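생활정리 > 아이 방 > 장난감 분류

읽는 시간 9분

장난감 섞임 없이 정리하는 법: 작은 바구니로 나누기

거실 장난감은 큰 상자 하나에 몰아넣으면 치우기는 빠르지만 다음 날 다시 전부 쏟아진다. 아이가 찾는 것은 대개 바닥에 깔려 있고, 그걸 꺼내려면 위에 있는 것을 다 들어내야 하기 때문이다. 이 글에서는 큰 상자를 없애고 작은 플라스틱 통 몇 개로 나누는 방법을 순서대로 적는다. 만 세 살에서 일곱 살 사이 아이가 있는 집을 기준으로 했다.

준비물

- 뚜껑 없는 작은 플라스틱 통. 색이 서로 다른 것이 좋다.
- 마스킹 테이프와 유성펜
- 마른 수건 한 장, 물기를 꼭 짠 행주 한 장
- 십자드라이버(건전지 덮개용)
- 버릴 것과 나눔할 것을 담을 종이봉투 두 장

통은 깊지 않은 것으로 고른다. 깊이가 15cm를 넘으면 결국 작은 상자가 아니라 작은 구덩이가 된다. 우리 집은 처음에 Inberg의 깊은 통을 썼다가 얕은 것으로 바꿨다. 손잡이는 있어도 되고 없어도 된다. 선반에 꽂아 쓸 생각이면 선반 안쪽 폭을 먼저 재고 산다.

1단계. 한 자리에 꺼낸다

탁자나 바닥에 넓은 자리를 만들고 장난감을 꺼낸다. 한꺼번에 전부 꺼내지 말고 상자 하나 분량씩 한다. 아이가 낮잠을 자는 오후 2시쯤 시작하면 방해가 적다. 다만 다섯 살이 넘은 아이라면 같이 하는 편이 낫다. 자기가 정한 자리는 기억을 한다.

꺼내면서 바로 분류하려고 하지 않는다. 먼저 눈에 보이게 펼쳐 놓고, 겹쳐 있는 것만 떼어 놓는다.

2단계. 큰 것과 작은 것을 가른다

주먹보다 큰 것과 작은 것을 먼저 나눈다. 장난감 마이크, 판이 있는 게임, 손잡이 달린 장난감은 큰 쪽이다. 블록, 말, 구슬, 인형 신발은 작은 쪽이다. 종류가 애매한 것은 고민하지 말고 크기만 보고 놓는다.

체스판처럼 납작하고 넓은 것은 통에 넣지 않는다. 세워서 선반 옆면에 붙이거나 책 사이에 꽂는다. 눕혀 두면 그 위에 다른 물건이 쌓이고, 판을 꺼낼 때 매번 그것부터 치워야 한다. 체스 말은 지퍼백에 넣어 판과 같은 칸에 둔다.

3단계. 통을 가운데 놓고 주변에 펼친다

통은 장난감을 다 나눈 뒤에 가져오지 말고 이 단계에서 가운데에 둔다. 통이 옆에 보여야 한 통에 어느 정도 들어갈지 감이 온다. 통끼리는 붙여서 한 줄로 놓고, 장난감은 그 뒤와 양옆으로 둔다.
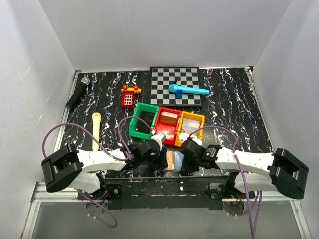 통 세 개를 나란히 놓고 분류하는 자리. 체스판과 장난감 마이크는 뒤쪽에 있다.

줄이 조금 비뚤어져도 상관없다. 통 사이에 틈이 크게 벌어지면 작은 조각이 그 사이로 빠지니 옆면만 닿게 한다. 작업하는 면이 미끄러우면 통 밑에 마른 수건을 깐다.

4단계. 통마다 한 가지 일을 맡긴다

분류 기준은 재질이나 브랜드보다 놀이로 잡는 것이 오래 간다. 예를 들면 다음과 같다.

- 소리 놀이: 마이크, 방울, 작은 북
- 쌓기 놀이: 블록, 컵, 고리
- 역할 놀이: 소꿉, 전화기, 계산대 부속

마이크 장난감은 길어서 통 밖으로 손잡이가 나오기 쉽다. 머리 쪽을 아래로 해서 세우지 말고 대각선으로 눕힌다. 두 개 이상이면 머리 방향을 서로 반대로 놓는다. 그래도 길면 그 통만 긴 것으로 바꾼다.

색을 정할 때는 아이에게 고르게 한다. "블록은 무슨 색 집에 살까" 정도로 물으면 금방 정한다. 한번 정한 색은 적어도 한 달은 바꾸지 않는다. Umstead에서 놀이방을 하는 Nuala Nic Aodha 씨는 글자 라벨을 떼고 색만 남겼는데, 정리 시간이 줄었다고 한다. 글을 읽는 아이가 있으면 라벨도 같이 붙이면 된다.

5단계. 건전지와 오염을 확인한다

통에 넣기 전에 소리나 불빛이 나는 장난감은 건전지 덮개를 열어 본다. 하얀 가루가 묻어 있으면 건전지를 빼고 장갑을 낀 손으로 닦는다. 한동안 안 쓸 장난감은 건전지를 따로 보관한다. 덮개 나사가 헐거우면 이때 조인다.

플라스틱 겉면은 짠 행주로 닦고 마른 수건으로 한 번 더 닦는다. 마이크 머리처럼 입이 닿는 부분은 조금 더 꼼꼼히 닦는다. 물에 담그는 것은 건전지가 없는 것만 한다.

6단계. 넣고, 남는 것을 정한다

통의 80%까지만 채운다. 꽉 채우면 다음에 한 개가 늘었을 때 바로 넘친다. 들어가지 않고 남은 장난감은 종이봉투에 나눈다. 부서졌거나 조각이 모자라 놀 수 없는 것은 버리고, 멀쩡한데 아이가 찾지 않는 것은 나눔 봉투에 넣는다. 결정하기 어려우면 봉투에 '6월'처럼 달만 적어 벽장에 두고, 다음 계절까지 찾지 않으면 내보낸다.

선반에 두는 순서

자주 쓰는 통은 아이 허리 높이에 둔다. 작은 조각이 많은 통은 동생 손이 닿지 않는 위 칸으로 올린다. 무거운 통은 맨 아래다. Eklund 선반처럼 칸이 좁은 가구라면 한 칸에 통 하나만 넣는다. 앞뒤로 두 줄을 넣으면 뒤쪽 통은 잊어버린다.

자주 묻는 것

통은 몇 개가 적당한가. 처음에는 5개를 넘기지 않는다. 모자라면 그때 늘린다.

아이가 다시 섞어 놓는다. 하루에 한 번 저녁 먹기 전에만 제자리로 돌린다. 노는 중에는 섞여 있어도 둔다.

뚜껑은 필요 없나. 먼지가 걱정되는 벽장용만 뚜껑을 쓴다. 매일 쓰는 통에 뚜껑이 있으면 뚜껑만 따로 굴러다닌다.

관련 글: 퍼즐 조각 잃어버리지 않게 보관하기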